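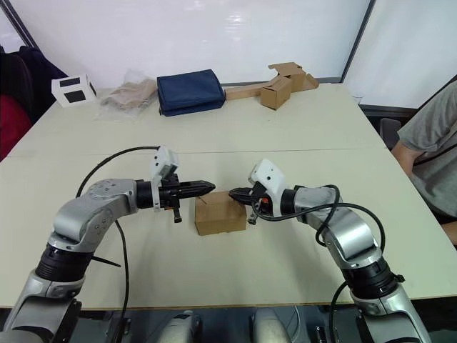
Nafula Kashindye says I am still rushing the slide, that I have been rushing it ever since September, and that if I would only let the boat come to me I would find there was all the time in the world at the front end. She said it over the phone while I was making soup, so I had to write "let boat come to me" on the back of a grocery receipt, and now the receipt is stuck to the refrigerator with a smear of squash on it.

Print | Email | 6 min read

She's right, of course. I can feel it happening. The legs go down nicely, the back swings, the hands come away, and then some anxious little person inside me shouts that we have to hurry back and do it again, and up the slide I come like I'm trying to catch a bus. In the single it isn't so bad, or at least I'm the only one who suffers. In the quad everybody feels it. Poor Nafula sits right in front of me and gets it in the small of the back, more or less, every stroke.

So this morning was meant to be all about that. We got on the water a little before six, in the dark, with the bow lights on and everyone in those wool hats that make us look like a family of acorns. I do love that hour on Lake Plindard, even when I've slept badly, and I had slept badly. I was up past midnight looking at houses on Zillow that we have no intention of buying, up at the north end of the lake where you could carry a boat down through your own backyard. There was one with a dock. I looked at the pictures of the dock much longer than I looked at the kitchen. Then I lay there planning where I'd put the boat rack and how I'd explain it to my husband, who likes our house very much and has just redone the gutters.

Anyway, the row. We did a long warm-up down to the bridge by pairs, then pause drills all the way back, stopping at hands away and just sitting there, trusting that the hull would keep going without us. It does keep going. I've been at this for years and I'm still a bit surprised by it each time. When we got the pause right there was that sound under the boat, the bubbles running along, and I thought well there it is, that's what she means. Then we went to continuous rowing and I lost it inside a minute. Then I had it again for a good long stretch past the boat ramp, and then a goose got up right off the bow and we all went to pieces and caught a crab on port side (mine).

After that we did the 400s. I've always been fond of a 400, it's long enough to settle and short enough that you can see the other side of it, but these were done at a low rate with as much pressure as we could hold, and they're harder than they sound. I kept my eyes on the middle of Nafula's jacket and tried to come forward only as fast as she did. On the last one I really think I managed it. Nobody said anything, and in our boat that's high praise! Usually I hear my name at least once.

The lake course is 2,415 meters if you go the whole way, from the Swai landing to the old pump house, and that's what we're racing in the spring, a funny in-between distance that no one else uses. The story goes that whoever laid it out simply rowed until they ran out of lake. I've never raced it well. I go out too hard, because there's a crowd at the landing and my sister always yells, and then there's that long dull piece along the reeds with nobody to see you, and that's where I come apart. You can't really practice for the reeds. I suppose you can, you can go row beside them, and we do, but it isn't the same without the bad decisions from the first part already sitting in your legs.

Talked it over afterward on the dock while we wiped down. The general feeling was that we should treat it as a 2,000 with a bit added on the end, and race the 2,000 properly, and let the rest be whatever it is. I said I thought that was a recipe for a very sad final bit. Nafula said I should race it as one long piece and quit doing arithmetic. She's never liked arithmetic in a boat. She once made me put tape over the screen on my stroke meter for a month, and I complained the entire time and rowed better than I had all year, and I have never quite admitted that to her in so many words. Maybe I'll do it at the spring dinner.

The rate question isn't settled either. I'd be happy at 30. I feel like myself at 30, I can breathe and think and hear the boat. The others want to go higher and I understand why, the boats we lost to last time were all rating up and they looked so lively going by. But they were also younger, and I suspect they'd have gone by us at any rate they pleased. We agreed to try it both ways before the lake gets too cold and then decide. I give it one week before we're arguing about it again over coffee, and I say that with love.

Speaking of cold — my hands! I had forgotten. Every year I forget. I used the pogies on the way out and then took them off for the drills so I could feel the handle, and by the time we came in I couldn't undo my own oarlock. I had to ask for help with it like a toddler with a zipper. Must find the other pair, the fleece ones, which I believe are in the Grilent bag in the hall closet under the Christmas things. I should also write to Grilent about that bag, the strap has come off at the same end twice now and I've sewn it both times with dental floss. It's a good bag otherwise. It's been in the bottom of the lake once and came up fine.

Home by eight, hot shower, two breakfasts. Then I did a silly thing and got on the erg in the garage in the afternoon, just to work on the slide, I told myself, nothing hard, only sit and come forward slowly and watch my knees. And it was nice. I had the garage door open and the neighbor's radio was going and I came up the slide as slow as honey for a good while. But then of course I got curious and picked it up, and picked it up some more, and before long I was chasing a number on the monitor with my shoulders around my ears, rushing worse than I had all morning. I stopped when I noticed. I'd like some credit for stopping.

What I want to remember from today is the feeling on the last 400, before it fades. It was in the feet, mostly. I was pulling myself up the slide with my toes before, I think, and on that one I wasn't, I just let my feet sit there in the shoes and the rest of me rolled along over them. The breath was different too, out at the finish and then a little sip in on the way up. If I can find the feet again I can probably find the rest of it. I'll tell Nafula tomorrow, or I'll say nothing and see whether she notices, which would be more fun and also a better test.

Soup was all right. Too much nutmeg. There's enough left for lunch and I may take a thermos of it down to the boathouse if it's below freezing, although last time I did that somebody sat on it.

Need to: sew strap, find fleece pogies, order new bow light batteries, call my sister back about spring and ask her, nicely, to stand farther up the course. By the reeds, if she'd do it. There's a path most of the way and she has good boots.

4 comments | 11 shares | Print | Email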